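The quote came in at three in the afternoon, and by four Wayne Kennedy had a second one on his desk that was half the price and covered maybe a third of the stuff.

That's how buying a robot goes at Trerus, a parts packer with 8 benches and one good loading door. Kennedy wanted a single arm for the small-parts table. Simple enough. Then came the extras - guarding, grippers, training days, spare fingers, a electrician.

Spare fingers, sure. They chip. Printed ones cost next to nothing and Kennedy budgets for 115 a year, at $2 in plastic each. The threaded inserts are extra. Nobody at head office had a line for that. They do now.

Bench space was the next fight. Fortin, the supplier, asks for a clear table and power within reach, and its planning sheet is fussy about both. So the crew went bench by bench with a hand-held gripper before a cent got spent, trying out reaches and working out where the cords would go.
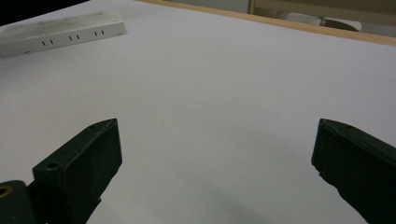 Darlene Ross told me the arm is never the number that hurts. Budget the wiring first, she said, then the downtime, then go shopping. Her own shop did it backwards and paid for the wiring twice.

Kennedy's wiring line is $3,005. He'd pencilled in nothing. The old plan had been to run everything off whatever was already at the bench, and the electrician wasn't having it.

Lease or buy? He went back and forth on it all of August. Leasing kept the bank happy. Buying meant he could drill holes in the thing. In the end a two-year lease, with a buyout, and a clause about the fingers that took longer to agree than the rest of teh contract.

Delivery is set for spring. The bench is picked, the cheaper quote is in the recycling, and Kennedy is still waiting on a price for the guarding.

Related
Cutavov opens its service desk to small shops
Used arms: what to check before you pay
Clustden drops its minimum order
Five costs missing from your automation quote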